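Nov 15, 2023
Uvholm cell, bimanual padlock task. Notes: A. Sleiman

Policy under test is the Plamberg checkpoint with action chunking, retrained on the May demonstrations plus the new handover set. 944 demos in total after filtering. Chunk length unchanged. 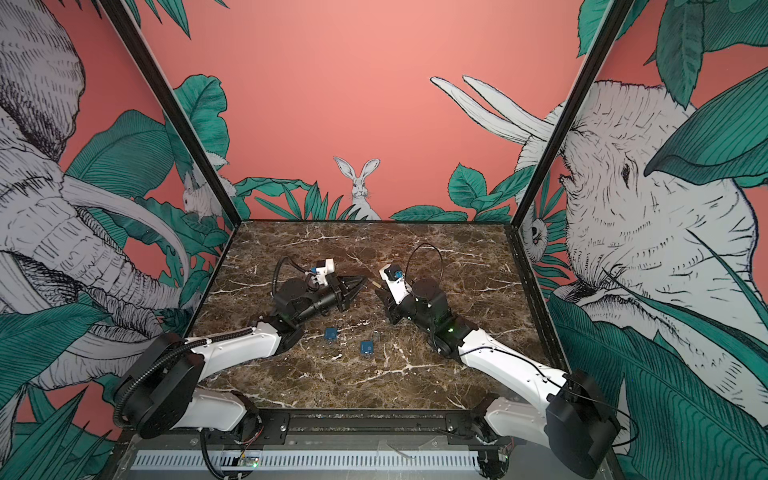 Main question is whether the wrist views carry the handover or whether the fixed view does most of the work. Ablation: mask one stream at a time, same seeds. Start poses vary by hand placement. With both blue padlocks lying below the grippers, the fixed view gives their position well enough but says little about shackle angle, so I expect the wrist streams to matter most at grasp.

Loss flattened at step 800 in the masked runs and kept falling in the full one. Checkpoints saved every 2,000 steps are too coarse to see this properly; logging changed.

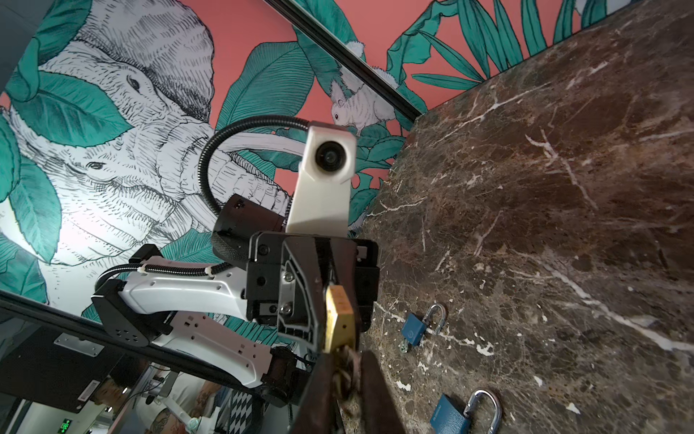 Handover timing

Release is still triggered by the gripper current threshold from the Cuypers code. I would rather learn it. Added a release flag to the action vector and relabelled the demos from finger position. 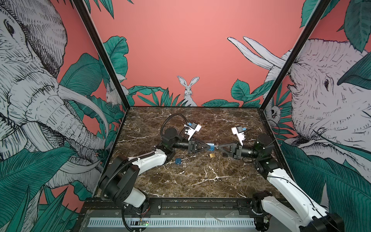

The relabelling script drops any episode where the flag toggles more than once within 5 frames. Check the dropped list by eye before training again. Config is on the Brollix share under handover_flag.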